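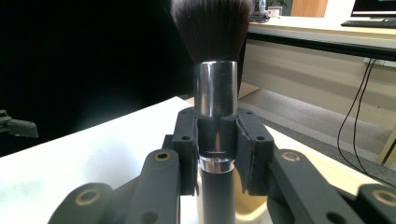

Landamden, 2021-02-23

Cleaning and storing makeup brushes

A big powder brush with a dense, dark head hides dirt well. Powder and skin oil build up near the base of the bristles, where you don't see them, and the brush starts to feel stiff or leave streaks. If you use yours most days, wash it every week or two. Brushes used with liquid foundation need it more often than ones used with dry powder.

What you need

A small bowl, lukewarm water, mild dish soap or baby shampoo, and a clean towel. Brush cleaner from the store works too, but read the label for synthetic bristles before you buy. A textured silicone mat is handy for thick heads. The palm of your hand does nearly the same job.

Washing

Wipe the dry brush across a paper towel first to get the loose powder out. Hold it with the bristles pointing down and wet only the lower half of the head. Keep water away from the metal collar, called the ferrule. The glue is inside it, and soaking is what makes brushes shed and handles come loose.

Put a drop of soap in your palm and work the brush in small circles, with light pressure. Rinse, still pointing down, and repeat until the suds stay white. A dense domed head usually takes two or three rounds. A flat eye shadow brush may take one. Rinse once more than you think you need to, as leftover soap makes the bristles tacky.

Drying

Squeeze the head gently in the towel and push it back into its dome shape with your fingers. Do not wring or pull. Lay the brush flat with the head hanging over the edge of the counter so air can get under it. Small brushes dry overnight. A thick one can take up to 30 hours in a damp bathroom, so wash it when you won't want it the next morning. Skip the hair dryer on high heat and don't set brushes on a radiator.

Don't stand a wet brush upright in a cup. Water runs down into the ferrule. Once it is completely dry, upright is fine, and it keeps the bristles from getting bent.

The metal and the handle

Shiny silver ferrules show every fingerprint and a film of foundation. Wipe them with a cloth barely dampened with rubbing alcohol, then buff dry. Try the alcohol on a small spot first if the handle is painted or lacquered. Use a cotton swab along any thin metal band on the handle, where powder collects in the seam.

Storing

A heavy drinking glass holds most sets. We keep 17 brushes in two of them at home, face brushes in one and eye brushes in the other, and it is easier to find things that way than it was in the drawer. In a steamy bathroom, move the glass to a bedroom shelf. For travel, slide a mesh sleeve on from the handle end, or roll the brushes in a clean washcloth.

When to replace

A few loose hairs in a new brush are normal. Steady shedding is not, and neither is a smell that stays after washing. If the ferrule wobbles but the bristles are good, a little waterproof craft glue between handle and metal will often hold. Let it cure for the full time on the tube before you wash the brush again.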